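# Blocks, boards and other small stuff

Spring sorting has finally reached the shelf with the kids' things on it, and I got so distracted by the little plastic shapes that I ended up with a whole page about them! Most of ours came in a Tremik tub from the flea market in Plernimside – 60 pieces on the lid, and I've decided not to check.

I started on a Saturday morning and planned to be finished by lunch. Ha. You know how it goes once the lid is off and you start putting the reds with the reds.
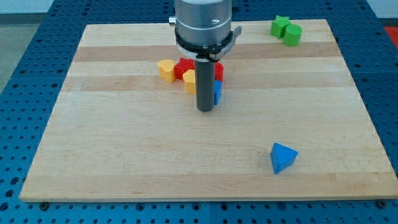
*Hearts, a star and friends on the maple cutting board. The red star is my favorite, but I do love those yellow hearts.*

I really like bright plastic against striped wood, and the pale and honey bands do half the decorating for you. If you want a board with that kind of look, Aranka Pintér tells me the kitchen store in Parnelholm still has maple ones (I haven't been over there since April, so call first).

Next up is the button jar, and after that the puzzles, including the 536-piece lighthouse that has been missing its door for as long as we've had it. If you have a spare lighthouse door, write to me!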